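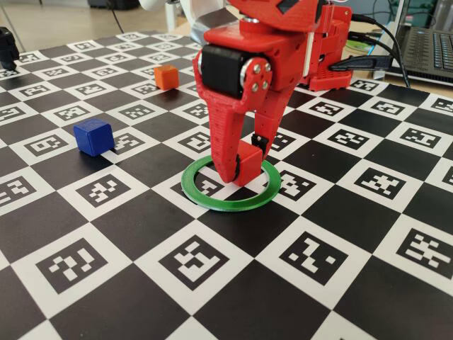

Printed marker board on a tabletop, with a red gripper above it.

About Viston

Viston supplies call-authentication and number-management software to small and mid-sized voice carriers. Our customers are regional telephone companies, wholesale voice providers and a handful of municipal networks. We do not sell to consumers and we do not operate a consumer blocking app.

What we do

Most unwanted calls reach a subscriber with a calling number the originating party has no right to use. Carriers are being asked to deal with this at several points: when the call enters the network, when it is handed to another carrier, and when it is delivered. Each point involves different equipment, often of different ages, and the records kept at one are seldom in a format the others can read. Viston writes the software that sits between them.

We have three products in service.

Juro - signing and verification for SIP traffic. Juro attaches a signed token to outbound calls and checks tokens on inbound calls. It runs on the carrier's own hardware or in a hosted configuration. Where a call passes through a TDM segment and the token is lost, Juro records the point of loss so that the carrier can take it up with the interconnecting party.

Bugti - traceback and complaint handling. Bugti matches a subscriber complaint to call detail records and produces a hop-by-hop report. Reports can be exported as CSV or PDF. Retention periods are set by the carrier, within the limits of its licence.

Navside - numbering inventory. Navside keeps track of which number blocks are assigned, ported, reserved or out of service. Juro consults it before signing, and it can also be licensed on its own.

History

The company was set up by engineers who had worked on switching and billing systems for independent telephone companies. The first release of Navside replaced a spreadsheet at a carrier with 3126 numbers in service. Bugti followed when the same carrier asked for a way to answer complaints without pulling records by hand. Juro was released last December, after a trial on 39 interconnect trunks, and is now the larger part of our development work.

Regulatory work

We file comments in public consultations on caller identification, blocking of calls from unassigned numbers and the treatment of legitimate call centres. Our position has been consistent. Carriers should be permitted to block calls from numbers that cannot originate traffic, the criteria should be published, and a caller blocked in error should have a free and prompt route to a remedy. Copies of our submissions are available on request.

We hold no carrier licence ourselves and have no ownership interest in any customer.

Support and service levels

Hosted customers are covered by a 24-hour fault line. On-premises customers may choose business-hours or full coverage. Planned maintenance is announced ten days ahead - emergency patches are the exception and are notified as they are applied. Evaluation licences for Juro are capped at 200 simultaneous calls and expire after 90 days.

Enquiries about licensing, interoperability testing or employment should be sent through the contact form. Please include your carrier code if you have one.

Last updated: 5 September 2018

This site uses cookies to remember your language and region settings. By continuing to browse you agree to their use. Accept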